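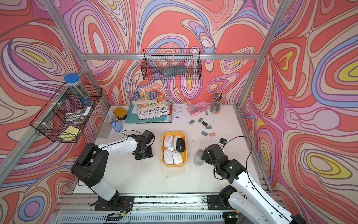
Section 4. Recording Demonstrations by Remote Control

Read this section through before you touch the leader arms. The quick start card that ships with the Vorkell bench says a new operator can record usable demonstrations within minutes. We have not seen that. Plan on a full afternoon, and plan on throwing most of it away.

These steps cover the mouse sorting task with two follower arms on the front rail. They apply to the Stidden recorder, version 9 and later.

4.1 Before you start

1. Check that both follower bases are bolted tight to the rail. Push on each one by hand. A base that shifts a little will spoil every recording made after it shifted, and the software will not warn you.

2. Check the cable at each gripper. It should have enough slack for the wrist to turn fully both ways.

3. Look at the control board under the rail for each arm. A green light means the board has power. It does not mean the arm is calibrated, whatever the Status page says.

4. Put the yellow tray in the middle of the table, where both grippers can reach it. Leave at least one mouse outside the tray.

5. Leave the erasers, books and pencil cup on the table. The Sukside guide tells you to clear everything away for "clean data." A robot trained on a bare table tends to fall apart the first time someone leaves a notebook on it.

Caution: Keep your hands out of the enclosure while the leader arms are live. The followers copy the leaders at once, including when you bump one with your elbow.

4.2 Recording one demonstration

1. Move both leader arms to the rest position and press Sync. The followers will move to match. If either one jumps, press Stop and go back to calibration (Section 3).

2. Press Record and wait for the tone.

3. Bring one gripper over the loose mouse. Come down from above, with the fingers on either side of the body.

4. Close slowly. You can't feel the mouse through the leader arm, so watch the fingers. The "force assist" option is supposed to help with this. We leave it off.

5. Lift, carry the mouse over the rim of the tray, lower it and open the gripper. Don't drop it from height to save time.

6. Return both arms to rest and press Save or Discard.

Note: If you fumble the grasp and recover, save the demonstration and tag it "retry." If you fumble and give up, discard it.

4.3 How many is enough

The Vorkell sales sheet says 50 demonstrations. Our first policy that could be left running was trained on 531, and it still had trouble with mice lying against the side of the tray. Start with 50 if you like, but treat the result as a test of your setup.

Change the layout every few demonstrations. Turn the mice, move the erasers, shift the tray a little. Operators get comfortable and stop doing this. Farooqui sells a add-on that claims to vary the recordings for you in software. We tried it in January and saw no difference.

4.4 Checking what you recorded

Play back at least 2 recordings from every session on the arms themselves, with the objects reset to their starting places. The quality score in the recorder mostly measures smoothness, and a smooth miss scores very well.

If playback misses the mouse by the same amount each time, see 3.6, Joint Offsets. If it misses by a different amount each time, check the base bolts again.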